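Tarngate, winter safety check -- November

Inspected by: Josphat Kioko
Covers: main house and rear extension. The Wanyama building next door has its own sheet.

Marks: **P** pass, **A** needs action, **N** not inspected. Comments follow the item they belong to. An item marked A stays on the sheet until it has been looked at again, even where the repair has been reported as done.

## 1. Entrance and exterior

- **P** 1.1 Front steps level, no loose edges
- **P** 1.2 Handrail firm at both ends
- **A** 1.3 Path lighting working
 - Fixture nearest the gate comes on late and flickers for a while before settling. Photocell is suspected. Lens is clean, so it is not that.
- **P** 1.4 House number readable from the street
- **A** 1.5 Gutters clear
 - North side packed with leaves at the downspout elbow. Water is coming over the gutter and landing on the path, where it will freeze. Clear before the first hard frost. The elbow has no cleanout; take the lower section off.
- **P** 1.6 Grit bin filled, lid closes
- **N** 1.7 Roof flashing
 - No safe ladder position on the day with the ground as soft as it was. Carry to spring.

## 2. Exits and stairs

- **P** 2.1 Front door opens from inside without a key
- **A** 2.2 Rear door opens from inside without a key
 - The thumb turn works but the door binds on the sill and needs a shoulder. Same comment as on the last sheet. Planing the bottom edge was discussed and not done. If the hinges have dropped, planing will not hold for long, so check the top hinge screws first.
- **P** 2.3 Stair treads sound, no movement underfoot
- **P** 2.4 Stair handrail continuous
- **A** 2.5 Stair and landing free of stored items
 - Boxed heaters on the upper landing. They leave a usable width but they are also directly under the alarm and right where a person would turn in the dark. Move to the store.
- **P** 2.6 Upper windows open fully
 - The back bedroom sash is stiff. Candle wax on the channel, nothing more needed.

## 3. Smoke and carbon monoxide alarms

- **P** 3.1 Alarm on each floor, tested by button
- **P** 3.2 Interlinked alarms all sound together
- **A** 3.3 Alarms within their replacement date
 - Upper landing unit is past the date molded on the back. It still sounds on test. The button proves the horn and the battery and says little about the sensor. Replace.
- **P** 3.4 CO alarm present in the boiler room
- **A** 3.5 CO alarm mounted according to its instructions
 - Standing on a shelf behind paint cans. Fix to the wall, clear of the vent, and keep the shelf clear.
- **P** 3.6 Fire blanket in kitchen, reachable without leaning over the range
- **P** 3.7 Extinguisher gauge in the green, pin and seal in place

## 4. Electrical

Flander carried out the wiring work in the extension. Their paperwork is in the panel door pocket and was read before this section was filled in.

- **P** 4.1 Panel cover closed, no open knockouts
- **A** 4.2 Circuits labeled
 - Extension circuits are labeled in ink. Main house labels are pencil and two of them disagree with what the breakers do. "Hall" also takes the boiler room light. "Spare" is live and feeds the outside outlet. Relabel after a full walk-through with a second person, one at the panel and one calling out from the rooms.
- **P** 4.3 GFCI outlets trip and reset
 - Kitchen, washroom and exterior, each tested with the button and then with a plug-in tester.
- **A** 4.4 No damaged cords
 - Vacuum cleaner cord has tape over a nick close to the plug. Cut back and fit a new plug, or scrap it. Tape is not accepted.
- **P** 4.5 No power strips plugged into power strips
- **P** 4.6 Dryer lint trap and duct clean
 - Duct was taken off the wall for this. Reattached with a clamp.

## 5. Boiler room

The boiler is a Zalach with the original burner. The service book is hung on the pipe by the door and should stay there. It spent part of the summer in a kitchen drawer.

- **P** 5.1 Service entry in the book is current
- **P** 5.2 Pressure within the marked band when cold
- **A** 5.3 Relief valve discharge pipe clear and correctly routed
 - Pipe is clear, but it stops short and points at the walking area. Extend down toward the floor drain. Do not cap it, do not fit a valve on it, do not put a hose on it.
- **P** 5.4 No staining around the burner door or flue joints
- **P** 5.5 Combustion air opening not blocked
- **A** 5.6 No storage near the boiler
 - Cardboard again. Also a bag of rags that smelled of linseed oil. The rags were taken outside during the inspection, wetted, and put in a lidded metal can. Oil rags do not go in any bag in any room.
- **P** 5.7 Emergency switch labeled and working

## 6. Hot and cold water supply

- **P** 6.1 Main shutoff located and turns
 - Worked through its full travel. It weeps a little at the stem when half open, dry when fully open. Leave fully open.
- **P** 6.2 Shutoff tag in place
- **A** 6.3 Pipe insulation complete in crawl space
 - Gap on the cold line near the vent, about the length of a forearm. This is the run that froze two winters ago. Insulate before anything else on this sheet.
- **P** 6.4 Water heater set according to house sheet
- **P** 6.5 Seldom-used outlets flushed
 - Outside tap and utility sink, both run until the temperature stopped changing. Flush again after any long vacancy.
- **P** 6.6 Meter read at start and end of a no-use period
 - Last digits 310 at both readings, all outlets closed. No hidden leak on the supply side at the time of the test.

## 7. Kitchen

- **P** 7.1 Range burners light and stay lit
- **P** 7.2 Range secured against tipping
- **A** 7.3 Hood filter clean
 - Heavy grease. Soak it in hot water with dish soap, rinse, let it dry fully, refit. If the mesh is coming away from the rim, order another one.
- **P** 7.4 Knives stored covered or in the block
- **P** 7.5 Cleaning products kept out of reach of children
- **A** 7.6 Floor free of trip points
 - Corner of the mat curls up at the sink. Turn it around or get rid of it.

## 8. Washroom

- **P** 8.1 Floor sound, no soft spots
- **P** 8.2 Fan runs and draws a sheet of tissue to the grille
- **P** 8.3 Basin free of chips and sharp edges
 - Go over the rim by hand as well as by eye. A hairline in glaze is easier to feel with a fingernail than to see under a ceiling light.
- **P** 8.4 Faucet firm on its base, lever moves freely
- **N** 8.5 Overflow passage
 - The opening was looked at. The passage behind it was not tested. To test, close the drain, bring the level up to the opening with someone standing by, and check that it holds there with the faucet running at normal flow. Have a towel on the floor and look inside the cabinet for drips while the passage is carrying water.
- **A** 8.6 Trap and supply joints dry
 - Slight green deposit on one compression nut under the basin. Dry to a tissue at the time. Wipe it off, note the position, look again at the next check. Do not tighten a joint that is not leaking.
- **P** 8.7 Grab bar takes a firm pull in every direction
- **P** 8.8 Cleaning with non-abrasive products
 - Soft cloth and mild soap on ceramic and chrome. Scouring powder dulls both. Never bleach and an acid descaler on the same day -- the trap holds what went down last.

White ceramic basin and chrome faucet, washroom. 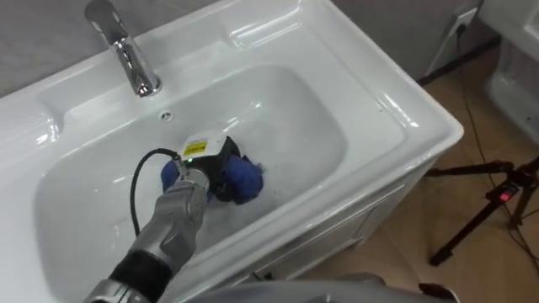
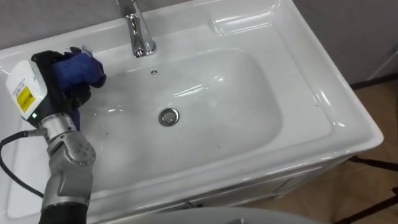
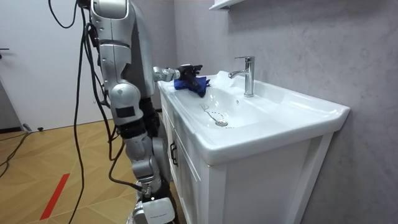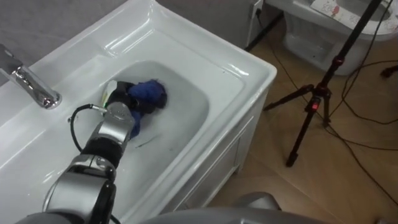 ## 9. Actions carried forward

In order of priority:

1. Crawl space insulation (6.3)
2. Relief valve discharge pipe (5.3)
3. Alarm replacement, upper landing (3.3)
4. CO alarm to wall (3.5)
5. North gutter and downspout (1.5)
6. Rear door (2.2)
7. Panel labels (4.2)
8. Boiler room and landing storage (2.5, 5.6)
9. Everything else marked A, in any order

Items 2 and 7 are for a licensed trade. The rest can be done in house. Flander to be asked for a price on the labels and on the path light photocell at the same visit.

## 10. Notes on filling in this sheet

Mark what was found on the day, not what it was like after tidying. The rag bag in 5.6 is an A even though it was dealt with on the spot, as the same bag has turned up before.

A pass with a comment is still a pass. Several older sheets have a question mark in the margin instead of a letter and it is no longer possible to tell what was meant.

Keep old sheets in the binder, newest at the front. The binder was 74 pages at the last count and the rings are starting to gape. Start a second one and leave the Zalach installation drawings in the first.

The next sheet is due in 3 months. Sections 1 and 6 are to be repeated sooner if the house stands without heat.

J. Kioko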